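Vikumance Table Fan: User Guide
Section 4. Placing the fan on a table and daily use 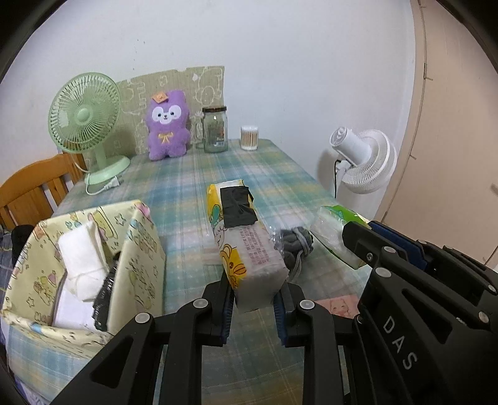
Before you start this section, the fan must be fully assembled as explained in Section 3. Please read all the steps one time before you do them. If you have the Pisham floor model, go to Section 6, the steps are different.

4.1 Choosing the place

1. Choose a table that is level and does not shake when you push it lightly with the hand.

2. Put the fan toward the back of the table, with the full base on the table top. No part of the base may stand over the edge.

3. Keep a free space of 24 cm behind the grille. The fan takes its air from the back, and a wall or a curtain that is too near makes the air flow weak and the sound louder.

4. If you use a tablecloth, pull it flat under the base. A fold under the base lets the fan lean, and then it can start to walk slowly over the table at high speed.

Note: A thick cloth with a soft layer below is not suitable. Use a thin cloth, or take the cloth away in that place.

4.2 Things near the fan

1. Light things must go out of the air flow. Paper napkins, receipts and open bags of cotton are blown away already at speed 1.

2. Cotton swabs may stay on the table if they are in a container with a closed lid.

3. Glass jars and mugs may stay beside the fan, but not where the head will touch them when it turns. Turn the head by hand from left to right before you switch on, and look if it meets something.

4. Plush toys and other soft things with long hair must be kept away from the back of the grille. Hair and fibers are pulled in and collect on the motor shaft.

5. Boards, trays and pictures which only lean against the wall can fall forward. Fix them, or lay them down.

CAUTION: Never push a finger, a pencil or a cotton swab through the grille, also not when the fan is switched off at the button. Always pull the plug first.

4.3 The cord

1. Unroll the cord completely. Do not use the fan while the cord is tied together.

2. Lead the cord behind the base and down the back side of the table. It must not hang over a chair or across a place where people walk.

3. When the fan is not in use, pull the plug and lay the cord around the base in one loose loop. Do not wind it tight around the neck.

CAUTION: Do not put the plug in the socket with wet hands.

4.4 Using two fans in one room

You can use a second fan to move the air further. Do not point the two heads straight at each other. Let one blow along the table and the other toward the door or an open window. Each fan needs its own wall socket.

4.5 Cleaning

Clean the grille after each 500 hours of use, or sooner when you see gray dust on the ribs. Use a dry soft brush. For the narrow places near the center a cotton swab is good, with the plug pulled out. After 3,000 hours, let the motor be checked by a Dierckx service point.

Text: Ans Bosman. Checked by Amber De Graaf, November 24, 2022.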